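About Grekelham School of Bookkeeping and Office Practice

Preparing adults for steady work in offices, clinics, shops and public agencies

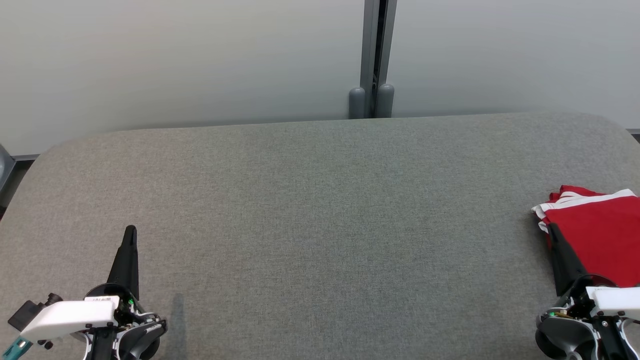 Grekelham School is a private, nonprofit school for adult learners. It offers certificate programs in bookkeeping, payroll, records management and general office practice. Classes are held during the day and in the evening, and most students complete a certificate while working at least part time.

The school enrolls 582 students in the current academic year. Since its founding it has awarded 3,119 certificates. Graduates are employed in medical and dental practices, school districts, property management offices, building supply firms and county departments, and a number of them have gone on to complete degrees at colleges elsewhere in the state.

Our History

The school began as a night course in double-entry bookkeeping, taught above the Jenkins dry goods store to clerks who wished to qualify for better positions. The first class met from 6:30 to 9:00 p.m. and used a single textbook, which students shared. Payroll was added when local employers began asking for it, and typing followed soon after.

When the store closed, the school moved to the former Skisier Building on the north side of town. The upper floor was divided into classrooms and the old shipping office became the library. The name Jenkins was kept for the main lecture room, where the entrance ceremony is still held each September.

Shorthand was dropped from the course of study many years ago. Penmanship was dropped with it, then restored in part as a short unit on clear figures and legible ledger notes. Faculty members continue to regard it as useful.

Our Mission

The mission of Grekelham School is to give adults the training they need to keep accurate records and to be trusted with them. The school holds that good bookkeeping is a form of public service. Wages are paid correctly, taxes are filed on time and small businesses stay open when someone in the office knows how to do the work.

Programs of Study

The school offers 5 certificate programs:

Bookkeeping I and II
Payroll and Benefits
Records and Filing
Medical Office Practice
General Office Practice

Each certificate requires 400 hours of instruction and supervised practice. Students in Bookkeeping II complete a full set of books for a model company, Pilero Hardware, from opening entries through year-end closing. The Pilero accounts have been revised several times to reflect changes in tax forms and sales tax rules, but the firm's long-standing dispute with its lumber supplier remains in the file, and students are expected to resolve it before they close the year.

Students may transfer between programs during the first term without loss of credit. Those who have worked in an office for three years or more may ask to be examined in the introductory courses and, on passing, proceed directly to the second term.

Faculty and Administration

Instructors are required to have worked in the field they teach. Many continue to do so and teach in the evening. Class sizes are kept small enough that written work can be returned, with comments, at the following meeting.

Rhun Meredith serves as director of the school. Before his appointment he taught payroll here and managed the accounts of a regional trucking company. He continues to teach one section of Bookkeeping I each year and meets with every entering student during the first term.

Admission

Applicants must be 18 years of age or older and hold a high school diploma or its equivalent. No prior experience in bookkeeping is needed. A short arithmetic placement is given at the time of application, and applicants who need review are enrolled in a preparatory course at no added charge. Calculators are not permitted during the placement.

Tuition is charged by the term and may be paid monthly. Limited grants are available for students who are returning to work after time spent caring for family members - the application is made through the student office and is reviewed in confidence.

Visiting the School

Prospective students and employers are welcome to visit while classes are in session. The student office opens at 8:30 a.m. and remains open until the start of evening classes. Visitors should enter by the north door and sign in at the front desk.

Employers wishing to post a position or to arrange a student placement should write to the director's office.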